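Skatlow Shared Workshop
Merkeck arm build group, meeting minutes
November 21, 2018

Present: Shahla Salehi (chair), Pejman Dehghan, Touran Rezaei, Štěpánka Pešek (minutes)
Apologies: Farzad Mahmoudi

1. Previous minutes
Accepted with one change. The bearing order in item 3 was placed by Touran, not Pejman.

2. Arm
Pejman has replaced the elbow belt and the arm now runs through its homing routine without skipping. The shoulder still drifts when left powered for a long session. He wants to check the set screw before anyone changes the motor settings. Agreed to leave the settings alone until he has done that.

The wiring loom from Orkell came with the wrong connectors at one end. Touran will crimp new ones from the stock in the drawers and ask Orkell for a credit.

3. Gripper and camera
The group looked at the wrist camera view with a remote control on the table. At the current travel speed the picture blurs enough that the key labels can't be read. Shahla suggested a shorter exposure. Touran would sooner slow the last part of the approach and keep the exposure as it is. We will try the slower approach first. 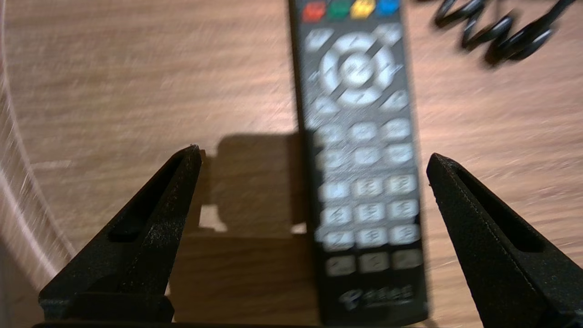 Wrist camera, fingers either side of the remote and not touching it.

Štěpánka asked if the slots in the fingers should be kept in the next version. Pejman said yes, they save print time and he has seen no cracking. The fingertips will get a thin rubber pad. Farzad has some sheet left over from August and will be asked to bring it.

4. Pick-up task
The task for the open evening stays as proposed: the arm picks up a TV remote from the table and puts it in the tray. We want 100 logged attempts before then, in sets of 5, with the remote moved between sets. Dropped remotes count as failed attempts even if the arm gets them on a second go.

Strong light on the table was discussed. Glare covers some of the keys on the right of the remote, and there are shadows on the table. Touran will put up a blind. Attempts made before the blind is up should be marked in the log. 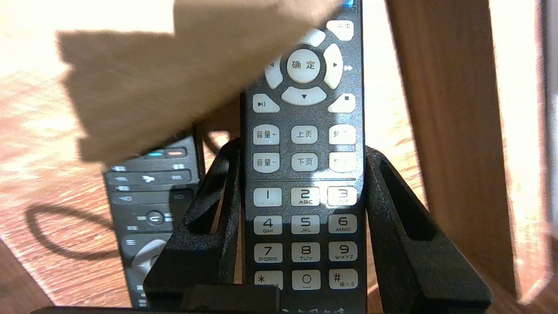
Glare on the right-hand keys. Second remote behind, on the left.

5. Money
The build fund stands at $2,133. The Kazemi power supply has been paid for. Spending on spare servos approved, Pejman to order.

6. Actions
Pejman: shoulder set screw, servo order
Touran: connectors, Orkell credit, blind
Shahla: approach speed change, log sheet
Farzad: rubber sheet
Štěpánka: circulate minutes

7. Any other business
The small vise is missing from the second bench. Please return it.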